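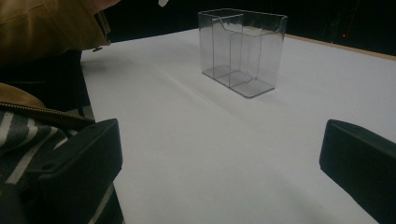
Can a machine tidy a counter yet? (small shop, clear plastic holders)

Posted by Kartini Pasaribu

Hello to all. I have a small stationery and gift shop in Estbridge, and each evening after closing we do the same work: everything the customers took out and left lying must go back to its holder. Pens, rolled paper, leaflets, small sticks of this and that. We have 9 clear holders on the counter and each one has two compartments, front and back. It is not heavy work but it takes me and my nephew a good part of the evening, and he goes back to college after August.

My cousin says that robots can do this now, he saw it in a video. I am not so sure. I asked one seller, and he spoke very much about warehouses and boxes and could not answer me about a pen. So my question is simple: is there a machine today which I can put beside the counter at closing time, and it will put long thin things into transparent holders without knocking them over? And if not today, should I wait or forget it? I don't want to hear only the price, I want to know if the work gets done.

Thank you in advance, and excuse my English.

Stelios Manolakis

No. Buy heavier holders and hire a student.

Ladan Farahani

I would like to give a longer reply than the one before me, although I don't say he is wrong.

I worked four years in the packing department of Adier, where we had two robot arms, and I was the person who stood next to them when they stopped. English is also not my first language, so please ask if something is not clear.

What you describe looks easy for us and it is difficult for a machine, for several reasons. The first is the holder itself. Clear plastic is hard for many cameras. The machine sees the table through the wall, and a little reflection on the edge, and from this it must guess where the wall is. With our arms we had to put matt tape on every transparent tray, otherwise they pushed the tray across the belt.

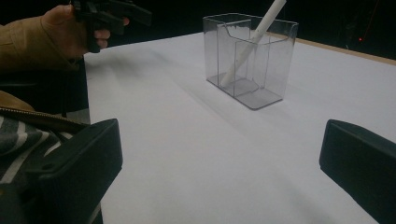 White rod standing at a slant in a clear holder with a divider.

The second is the divider. A person feels when the end of a stick touches the plastic, and moves a little to the side without thinking. Our arms did not feel this, they just continued to press. Newer ones can stop when they meet resistance, but to stop is only half of the work, afterwards it has to find the opening. Also the thing inside will lean as it likes. For you it is no problem if a rod leans, but please decide this before you speak with any seller. "In the holder" and "straight in the holder" are two different jobs, and the second one costs more.

The third is that your customers leave things in any place and any direction. A long thin object lying flat on a smooth counter must be picked up and then turned upright. Many grippers take it in the middle, and then it arrives sideways at the opening.

So can it be done? In a demonstration, yes, with one holder, one kind of stick and good light. I have seen this and it was nice to watch, slow but nice. People now teach the arms by showing them the same task many times by hand, and this goes better than the old programming. But every evening in a shop, with mixed goods and the lights half off, I would not pay for it today.

What I would do in your place:

Put holders of one kind only, all with the low side to the front.
Fix them to the counter with a small piece of removable putty, so they don't slide. It helps your nephew now and it will help a machine later.
Ask the seller to come with the machine and use your own holders. If he wants to bring his own, you have your answer.

Ilham Mangundap

I agree with Ladan mostly. But I think you can check again in 2 years, the prices of small arms are going down. My brother-in-law has one from Forkano at home for hobby use, it can put a spoon in a cup. Sometimes it also puts it next to the cup. For the floor of the shop I do recommend a robot vacuum, this part works very well already and you gain some minutes there.

Kartini Pasaribu

Thank you Ladan, this is the reply I was hoping for. I did not think about the clear plastic at all. I will try the putty this week, and I will ask the seller about using my holders - I am curious what he says. Ilham, we have carpet with long edges, the vacuum eats them, but thank you also.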